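Bondier drive-pull set, README
Student project, Carkcombe robotics club. Maintained by Luuk Schouten, complained about by everyone else.

What this is

Recordings of a robot arm and a person taking the storage out of old desktop computers. The school was getting rid of the towers, the club was short of a project, and Liette Melnyk pointed out that both problems would fit in the same room. The arm is called Bondier. The name was already on the cupboard.

What's in it

1,643 clips from the wrist camera, sorted into 470 attempts. An attempt starts when the operator presses the pedal and ends when the operator presses it again or starts shouting. Each one has a folder with the clips, the joint log and a text file called notes.txt. Read the notes. Some of them are only the word "no", but that tells you something about the attempt.

Labels are per attempt: reach, grip, lift, place, gave up. We argued for most of February over whether "gave up" should be split into robot and human. It wasn't.

The wrist view

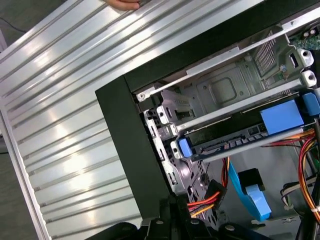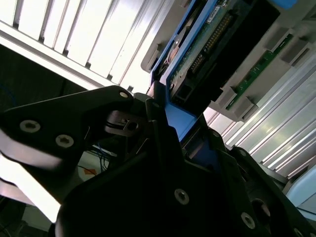 Hard disk in its carrier with the light-blue pull tab in the first; blue carrier in the jaws in the second.

Expect a lot of gripper. The camera sits close to it and there is no crop in the released files — Teshome, our loader script, can apply one if you pass it the crop flag. Bright metal washes out in plenty of clips. We left the exposure alone after the first day, when fixing it made everything else worse.

Do the towers have to be the same model to use this set?

The loader doesn't care. Case model is a column in attempts.csv, and you can filter on it or ignore it. Training on one model and testing on another is a fair way to ruin a Monday.

Known problems

Joint logs for 6 attempts stop early. They are marked in attempts.csv and the loader skips them by default.

Almost 400 clips have the old file naming, from before we agreed on a file naming. Run rename_old.py once. Running it twice is also possible and we don't recommend it.

The folder called istard_final is older than the one called istard. Sorry.

Using it

Free for classes and clubs. If you publish something, mention the club, and send Luuk a copy so he can pin it up next to the other one.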